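Pressemitteilung
2025-10-09

Banby stellt Sortierstationen für Gemeinschaftsküchen und Büros vor

Leere Flaschen, Getränkedosen und Kunststoffverpackungen landen in vielen Büros im selben Eimer. Banby bietet dafür ab sofort eine Sortierstation an, die auf einem gewöhnlichen Tisch Platz findet. Sie besteht aus grauen Stoffkörben mit weißen Schildern, die sich je nach Bedarf beschriften lassen.

"Wir wollten keine neuen Möbel entwerfen. Die Körbe sollen dort stehen, wo getrunken und gegessen wird", erklärt Geschäftsführerin Benvinda Calado. Die Körbe werden leer und flach gefaltet geliefert und sind in wenigen Minuten aufgestellt.

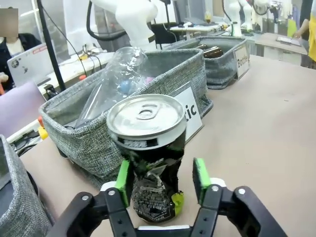

Seit März haben 24 Büros und Werkstätten die Station im Alltag erprobt. Die Rückmeldungen sind in die Serie eingeflossen. So sitzen die Schilder jetzt an der Seite der Körbe, und die Beschriftung ist größer. Zur Auswahl stehen 12 Begriffe auf Deutsch oder Englisch, dazu kommen Blankoschilder.

Für Dosen empfiehlt Banby einen eigenen Korb. Glasflaschen sollten liegend eingelegt und nicht höher als bis zum Rand gestapelt werden. Die Bezüge können abgewischt werden.

Ein Set kostet 199 Euro und ist direkt beim Hersteller erhältlich. Den Vertrieb an Firmenkunden übernimmt Gosent. Einzelne Körbe und Schilder können nachbestellt werden.

Pressekontakt: Hélder Macedo, Banby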